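Sun 14 July

So Romunow has raised another round, and my old work group chat won't shut up about it! For anyone who missed my earlier rambling, they run the little grocery warehouses tucked behind shops, and I spent four years packing orders in one of them (the Ninden site, freezing in February, lovely people).

The plan is 38 new sites, each holding 3,000 products, with Nandedum handling the deliveries. Barbara Nowicki reckons they'll be lucky to open half – she's seen the leases. 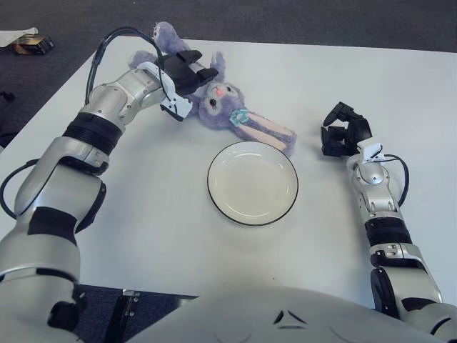 I'm more hopeful than she is. My last order had 11 substitutions in it, mind you, and one was coriander for celery. If the new money goes towards fixing the stock counts, I'll be a very happy customer.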